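Pinzas de mano Hundier, en pareja: mi opinión después de un mes doblando ropa

Valoración: 4 de 5
Publicado en mayo de 2026

Llevaba tiempo queriendo escribir esta reseña y siempre se me cruzaba otra cosa, así que perdonadme si me enrollo un poco (los que me leéis ya sabéis que es lo habitual). Antes de las Hundier trabajé bastantes meses con las Dokus, que son más ligeras y que todavía guardo con cariño, y por el camino me prestaron unos días las Prydderch, de modo que puedo comparar con cierta justicia. Mi terreno es la tela: camisetas, toallas, fundas de almohada, todo lo que se arruga y se escurre. Si lo vuestro son tornillos o vasos, tomad lo que sigue con pinzas, y perdón por el chiste.

Empiezo por el mango, que es lo que más se agradece. Es vertical, de tipo pistola, y termina en una base ancha que me hace de tope para la mano cuando ya estoy cansada. Con las Dokus acababa la sesión con la muñeca dolorida; con estas he llegado a grabar 197 repeticiones en una jornada y al día siguiente pude abrir los botes de mermelada sin pedir ayuda, ¡que ya es decir! El peso se nota, eso sí, y se nota sobre todo delante. Mi compañera Llinos Parri, que tiene las manos más pequeñas que yo, prefiere las Prydderch justo por eso, y no la voy a convencer.

Las mordazas son negras, cuadradotas, y cierran con firmeza. Una tela doblada la sujetan de maravilla. Con una sola capa fina hay que entrar casi plano y pellizcar un poco de más, y las primeras tardes se me escapaba el borde una y otra vez, hasta que Trefor Humphreys me sugirió apretar despacio y esperar un instante antes de levantar. Santo remedio. Las Prydderch, con la punta más estrecha, cogen mejor un dobladillo, pero también lo sueltan antes, así que en conjunto me quedo con las Hundier para prendas enteras.

De las luces verdes estoy encantada, porque de un vistazo sé que la pinza está encendida y no me toca repetir nada. El arranque es otro cantar: tarda, y cuando se emparejan las dos a la vez hay ratos en que una encuentra el ordenador y la otra no. En un mes he tenido que reiniciar 7 veces. No es un drama, pero con las Dokus no me pasaba.

Un consejo, ya que estamos: ponedles una etiqueta a cada una desde el primer día. Por fuera son tan parecidas que a mí me bailaban la izquierda y la derecha, y luego a ver quién arregla los datos. Y trabajad sobre una superficie amplia, que dos pinzas de este tamaño se estorban enseguida en una mesa pequeña.

¿Las recomiendo? Para ropa, sí, y con ganas. Le quito un punto por el emparejado y por una funda de transporte que se queda corta. En julio las llevo a Bala, a casa de unos amigos, y ya os contaré qué tal viajan.

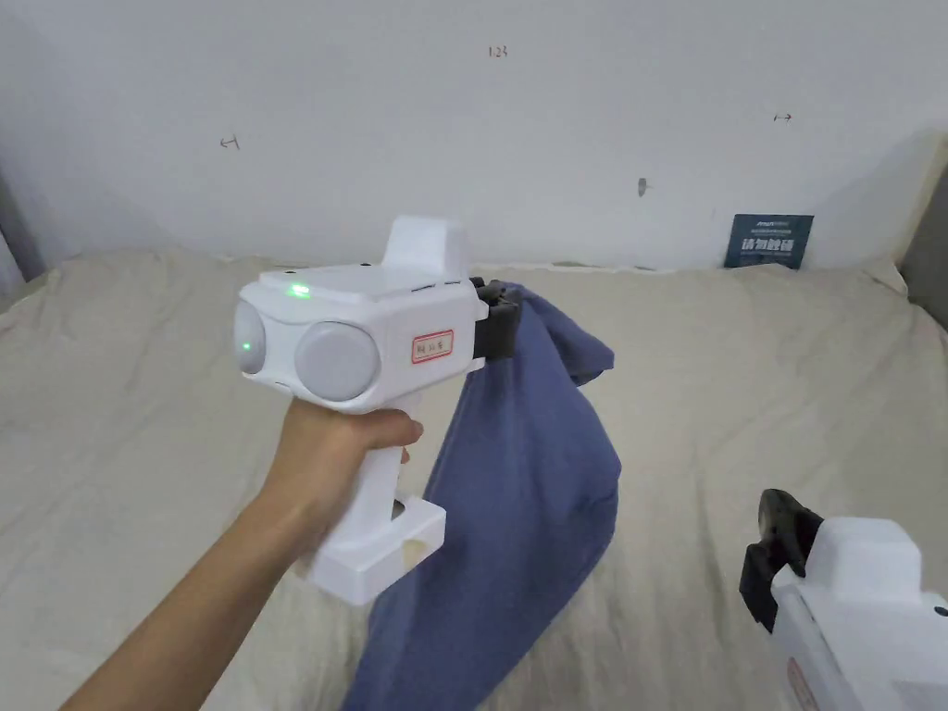
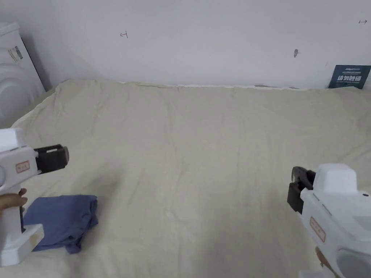
Las Hundier con una tela azul, sobre la cama.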